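Estimating Canopy Cover on a Small Plot with a Hand Densiometer

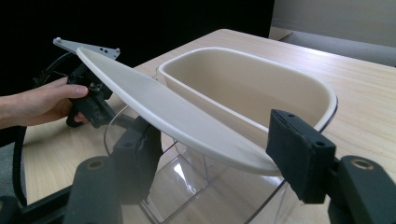 Canopy cover is the share of sky hidden by leaves and branches when seen from a point near the ground. On a replanted slope it is the figure that tells you whether shade-loving seedlings can go in yet. The method given below needs a concave mirror densiometer, a compass, a tape, and a printed tally sheet. It also needs a neutral surface for checking glare before you leave for the field. Any smooth, gently curved piece of white plastic will serve, such as the panel shown, where light gathers along the upper edge and the underside falls off to pale gray. If the mirror reflects that difference clearly, it is clean enough to use. If the two tones run together, wipe the mirror with a damp cotton cloth and check again.

1. Lay out the plot

Mark the center with a stake. Run the tape out along the slope, then across it, and flag the ends. On the Plarkodton plots we use 8 sampling points, spaced evenly along the two lines. Points that fall on a path or in a stream bed are moved one pace uphill, and the move is noted on the sheet.

2. Level the instrument

Hold the densiometer at elbow height, far enough from your body that your head stays just outside the grid. Center the bubble. Recheck it after every turn.

3. Read the four directions

Face north and picture four dots in each square of the grid. Count the dots covered by leaves or wood. Turn 90 degrees and repeat until you have readings for north, east, south, and west. Small gaps between leaves count as open sky only if a whole dot falls inside them.

4. Work out the cover

Average the four readings for each point. The standard grid has 24 squares, giving 96 dots, so multiply the average by 1.04 to get percent cover. Average the points to get the plot value. Do not round until the last step.

5. Choose a time

Read before 10 a.m. or under an even overcast. Direct sun in the mirror hides the thin upper branches, and the result comes out low. For deciduous plots, repeat the readings in September and again after leaf fall, and keep the two sets apart.

Common errors

Different observers disagree most on plots with half-open cover. Have both people read the same point before starting and compare sheets. At Erkutico the spread narrowed once Gilmar Barros had everyone read the east side of each point a second time. Dead standing trees are counted as cover, but should be marked D in the margin. Vines are counted with the tree that carries them.

Contact: Erkutico Field Methods | Copyright Erkutico | Back to top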